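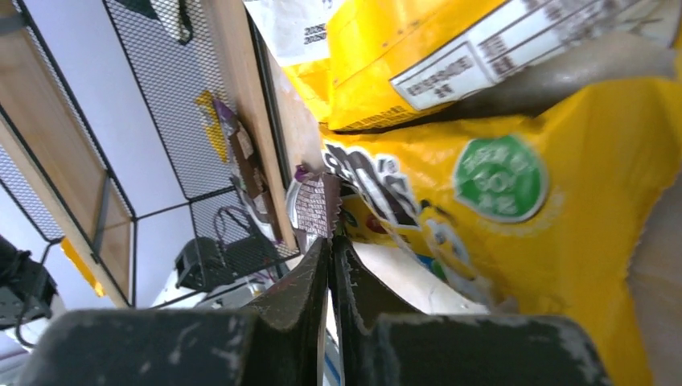 Snack storage is my favorite small project, and you can finish it in an afternoon with stuff you already own. Start by pulling every packet out of its hiding place and sorting by size. Big shiny bags, like the yellow candy bag here, should never share a spot with the tiny stuff. A little wrapper in purple and white with zigzag edges will vanish behind one of those in seconds, and you won't see it again until December! While you're at it, check the dates and finish off anything that's close (the fun part).

Step 1: Give the big bags a clear box

Pick a tall one with an open top. Mine came from Plillthorpe and it was the best 13 dollars I've spent on the house in ages. Lower the bags in one at a time, holding each by its top corners so it slides down without folding over. Heavier bags go at the bottom. They don't have to sit straight – a bit of a lean makes them easier to grab.
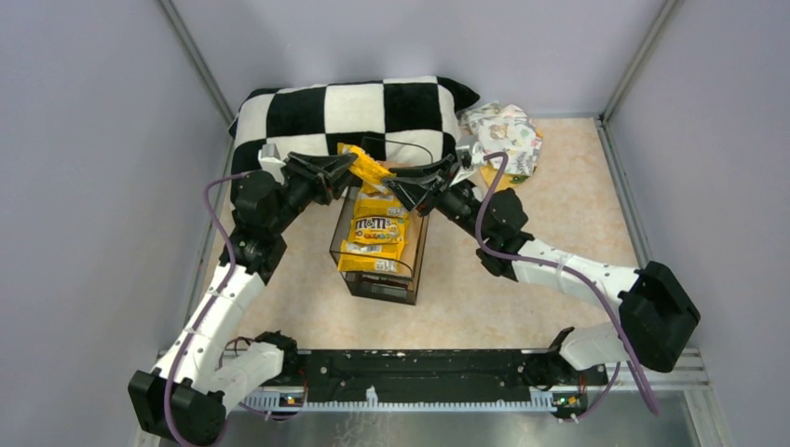

Yellow M&M's bags going into the clear box, with the checkered pillow behind.

Step 2: Fill a mesh basket with the rest

I love wire mesh for this because crumbs fall right through, and a handle means the whole lot can travel to the couch on movie night. Stand packets upright along the sides first, then work toward the middle. Leonie Harawira, who got me into all this, packs hers so full that nothing can tip. Try it once and you'll be hooked! If you have to force the last one in, leave it out and start a second basket.
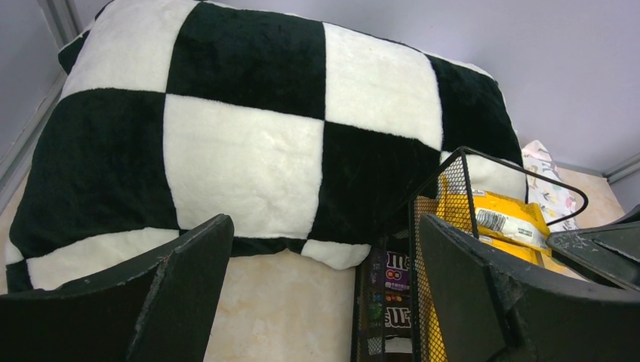

Black mesh basket, packed with snacks and parked beside the pillow.

Step 3: Keep it going

Once a week, move the older packets to the front and put new ones behind them. It takes me around 3 minutes, usually while the kettle boils. If you have kids, let them do the basket – mine fight over whose turn it is.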